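From: Wubit Mekonnen
To: clirkside-stores
Subject: Re: Bath poufs, bin 13

Rakiya Balogun wrote:
> Do the mesh poufs stay in bin 13 with the tins,
> or go to toiletries? Mowat count says 50.

Toiletries. The count of 50 is right. Tins stay in 13. Do not compress the poufs; the netting holds a crease.

1. Pull the light blue ones first. They are still mixed in with canned goods and small bottles.
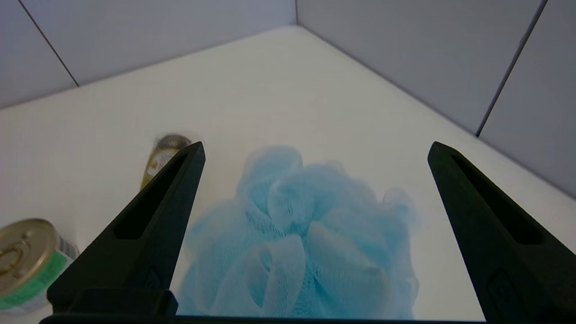 2. Relabel the shelf as 111 and send me the new count by Friday.

Wubit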